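Trulbridge Local History Board > Elections and Politics

Thread: Who really broke the deadlock in the Flimley seat?

mpeltonen
Been thru the minute book again. Six ballots, no majority, then Bakos wins on the seventh. Every local history says the canal men switched. Dont see it.

gertx
They switched. 1,227 votes in the county canvass that February, and most of the canal wards went his way.

mpeltonen
Canvass isn't the ballot - different voters, different month.

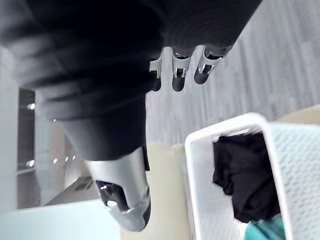

Re: Who really broke the deadlock

L_Xavier
Merja's right on that. But I'd look at the Stamau faction. More than 20 of them sat out the early rounds, then came back in.

gertx
Source? Stamau himself denied it in his letters.

L_Xavier
Well he would. Letters are from years later, when he wanted a judgeship.

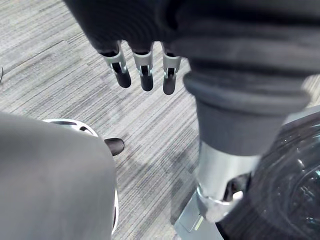
Three fingers, black tips

annatjie_o
Roll call for the last round is missing from my copy, pages stuck together. Anyone got a clean one?

gertx
Marietjie Cele might. Will ask. Still say canal men.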